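Last updated: June

To: robotics-club list
Subject: Re: laundry task, and do we still have one

Quoting the earlier message:

> The Bremton folks want to know if we're entering the folding
> event or only the block sorting. I said I'd ask. Also, the
> stacking rule has changed: the pile has to stay on the table
> when the judges look at it, which seems to be aimed at us.
> How many runs do we have saved? And can somebody please put
> the arms back to home position before leaving?

We're entering both. I signed the form before anyone could talk me out of it.

Saved runs: 291, of which 63 end with something I'd let my mother see. The rest are very good training data for a robot that wants to throw a shirt at a wall. The Talimholm team claims 70 percent on T-shirts, but they get to bring their own T-shirts, and I have seen them. They're practically cardboard.

The wrist view is back up after I swapped the cable. I'd like everybody to look at it before we argue about grip height again at the next meeting.

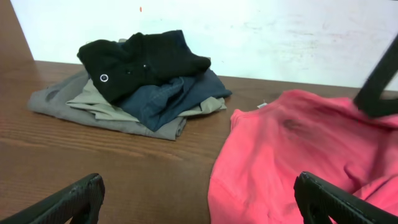 Wrist view, red shirt still to fold, pile at the back.

Note the blue one. By the Eltcombe rules I think that counts as "stacked," and I plan to say so with a straight face. Black on top is a pain for the segmentation, so if you have old clothes in any other color, bring them.

I need two people to run the arms from 10 until lunch. And yes, home position. It was me. I'll put a note on the switch.

Nghiêm, for the folding group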